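Notes on demonstrating cart handling 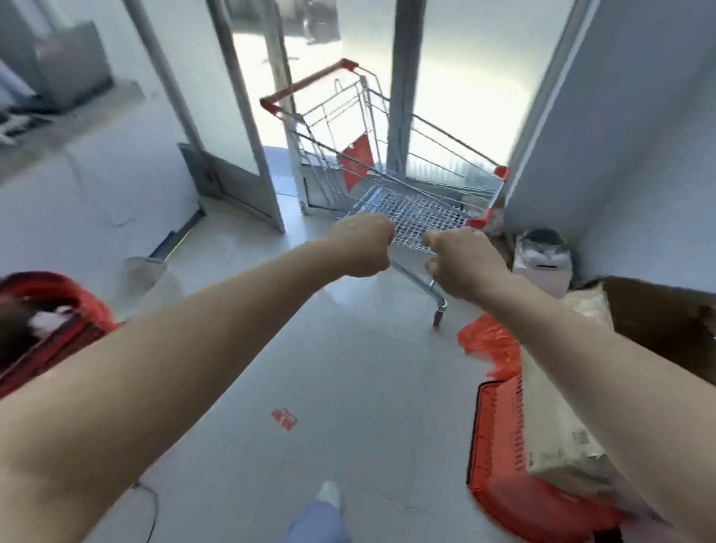
Most of June went into one task: moving a shopping cart through a doorway. I had put it on the list as a warm-up before shelf restocking. It has taken more recording time than the restocking will.

The setup is the same as in my last few posts. A person does the task with bare hands while a head camera records, and hand poses are estimated from the video afterward. A smaller set is collected by remote control on the Lilness arm pair, and the two sets are mixed for training. Iolanda Aguiar did most of the remote sessions. I did most of the ones by hand.

The first problem is grip. A wire basket gives the fingers many places to hold, and people use all of them. In my early recordings I took the handle bar on one attempt and the basket rim on the next, depending on where I happened to be standing. The policy trained on that data drifted to a point between the two and closed on air. We now fix the grip per batch. A batch is either handle or front edge, and the label goes in the episode name before recording starts.

The second problem is the threshold. When a small wheel meets a floor track, a person tilts the cart without thinking about it. The tilt is mostly a wrist motion plus a shift of body weight, and only the wrist part shows up in our pose estimates. Iolanda's remote sessions are better here. The operator has to command the tilt explicitly, so it is in the log. They are also slow: up to 30 seconds for a motion that takes me 3 by hand. We resample the remote episodes before mixing. Without that step the model learns to wait at the door.

Third, glare. Facing a bright doorway, the camera exposes for the room and the outside goes white. Depth on chrome wire is poor at the best of times, and backlit it is mostly holes. I tried locking exposure in Gallardo, our capture tool, and lost the detail on the fingers. Auto exposure is back on. The hand tracker matters more than whatever is past the door.

Things I would do from the start next time:

Keep both hands in view through the whole tilt. Looking up at the door loses them.

Leave the floor as it is. Baskets, bags and boxes along the walls stay where they are, and the policy has to cope with them.

Record 5 failed attempts per batch and label them as failures. Teltance, the training code, can use them as negatives.

Stop recording only after both hands have let go. Early cuts produced a policy that would not release the rim.

The next round adds a loaded basket, which changes the tilt enough that I expect to redo the remote set. Iolanda wants to try it with force feedback on. The driver for that still drops packets, so handle-grip batches come first.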